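Notebook – student project, two-arm box folding
Saturday 29th July

Term has the decency to be over and yet I am in the lab on a Saturday, which says something about the project plan. Sille Ravn in from ten, Precious Lacson in after lunch with a bag of lamingtons, so the afternoon counted as staffed.

Aim for the day: get the Grarkura build of the folding routine through a close on the mailer box without a human hand in it. The Rodgate round wants the lid shut and the tucks in. We have had the lid shut. We have had the tucks in. We have yet to enjoy both in the same run.

Where we left it on Friday: Halás (the planner, Sille named it in April and won't say why) was handing over a left-arm path that looked gorgeous on the monitor and put the wrist somewhere it could not physically be. Found it this morning. One joint limit typed in degrees where everything else is in radians. My typing. Logged here so that no one has to bring it up at the pub.

Morning

- Fixed the limit. Replanned. Path now ugly but possible.
- Dropped approach speed on the right arm to 10 per cent of full. Painful to watch. Sille marked two chapters of somebody's draft during one approach and says the draft was slower.
- Reran the grasp on the side flap. Width threshold was set for the old cardboard, which was thicker, so the planner believed it was holding a flap when it was holding an opinion. New threshold goes in the config under the Skasska profile. Leave the old profile alone, the first-years still use it.
- Seed 2513 still the only one that gives a decent regrasp in simulation. I don't love depending on it.

Afternoon

Precious wanted one box on end and the tray-style one open at the back, so the planner has to choose which to go for. Her view is that a policy that only works on the box directly in front of it will embarrass us in front of the judges. My view is that we could be embarrassed with one box and save the cardboard. Her view won. 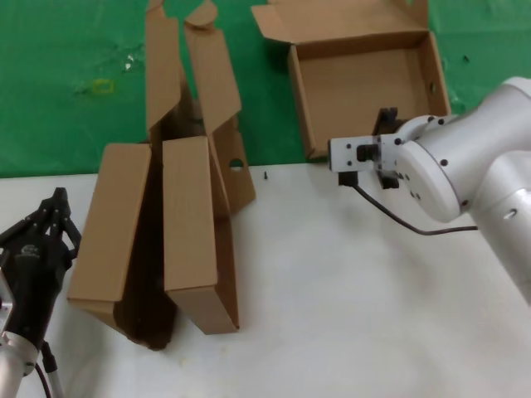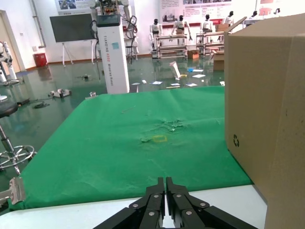
Segmentation notes

Green cloth stays. I know it is creased and I know it looks like the backdrop for a school play, but the kraft brown separates from it beautifully and the white tabletop does not behave nearly so well under the ceiling lights. Precious tried the mask with the colour step switched off and the classifier decided the shadow inside the upright box was a separate object, with high confidence. Colour step is back on.

Wrist view is the weak one. When a box stands that close it eats the right side of the view and the depth goes to mush along the seam. Options:

1. Ignore wrist depth under a minimum range and trust the head camera. Cheap, slightly dishonest.
2. Back the wrist off before each look. Adds time we don't have.
3. Retrain with close-up crops. Correct, therefore next week.

Going with 1 for now. Sille objects on principle and has written the objection on the whiteboard, in green, underlined.

To do

- Black screw on the tabletop, near the boundary with the cloth. Find out whose it is before anything moves fast. Both grippers to be checked against the parts sheet.
- Cable loop under the white arm's gripper wants dressing. It sits on the table and will snag a flap sooner or later.
- Print 100 more blanks? Ask the cutter people, nicely.
- Write the report section on failure cases. Plenty of material.
- Somebody eat the last lamington.

Packing up. Next session we start from the lid and work backwards.

Comments (3)

Sille: Objection stands. Also it was one chapter, and it was a good one.

Precious: Screw isn't off the left gripper, I went through the sheet tonight. Haven't done the white arm. Please don't run it before I'm in.

first_year_lurker: which profile are we meant to be on again? asking for my whole group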